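Confesso que tenho um carinho antigo pelas senhas anotadas em papel, daquelas que a minha tia guardava na gaveta dos talheres, e acho uma pena que tanta gente boa da segurança digital ainda torça o nariz para elas. 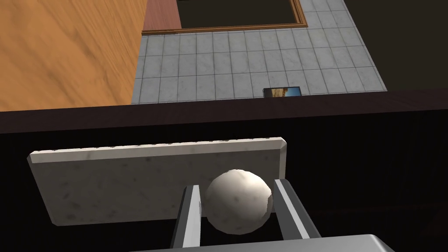 Um ladrão do outro lado do mundo não abre a gaveta de ninguém - mas abre, com gosto, as sete contas em que repetimos a mesma palavrinha desde janeiro. Prefiro mil vezes o caderninho, bem guardado, com uma senha comprida para cada coisa.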